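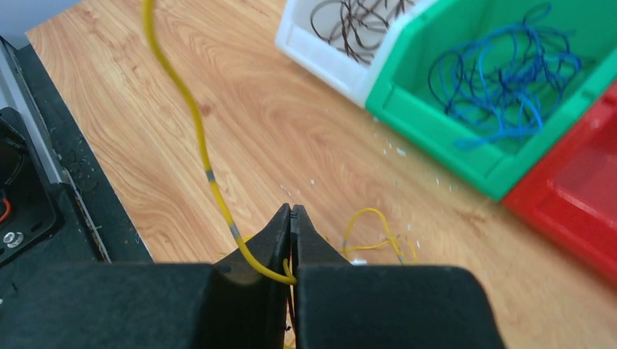 Yellow lead in the jaws over the sorting bench, green and blue-wire bin behind

Ticket 82: yellow wire not letting go at the red bin
Opened by: Oluf Thoroddsen, Gulwood bench
Assigned to: Steinarsdóttir
Status: open

Hello again, and thank you for being so quick with the last one. I'm afraid the Costel arm has gone back to its old trick with the yellow wire. The blue goes into the green bin without any fuss at all, but on the yellow run we had 8 drops fail out of the batch this morning. The fingers open, the arm lifts away, and a loop of wire comes up with it (once it brought half the pile along too, which gave me quite a turn!).

What I've tried so far, in case it saves you some time:
- wiped both jaw tips with a dry cloth
- restarted Flisent and ran the homing routine twice
- lowered the release height by 5 mm, which made it a little better for a while and then no better at all 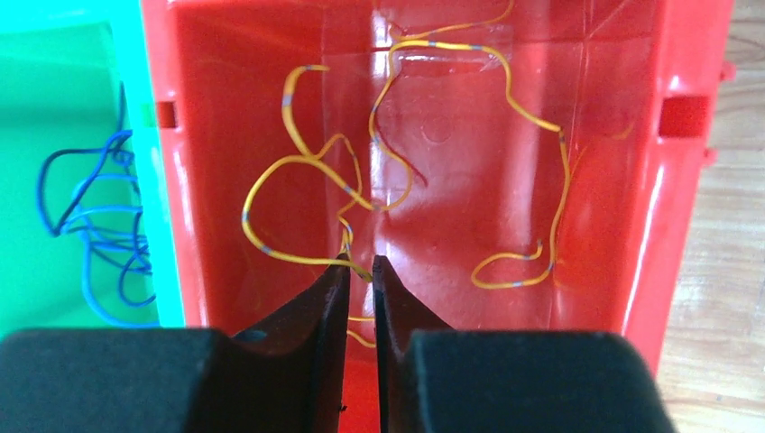
Jaw tips over the red bin, yellow wire running between them

Reply from Steinarsdóttir
Thanks, Oluf, that's a lovely clear report. I think the tips are coming down into wire that's already in the bin and catching a strand as they open and lift. Could you empty the red bin, put the release height back where it was in March, and run just the yellow for me? Please press the stop button before you reach in to free anything, even if the arm looks as though it's finished.

Update from Oluf
Height put back and bin emptied. Only 2 failures this time, both near the end when the pile had built up again. I've left the log open on the bench computer for you.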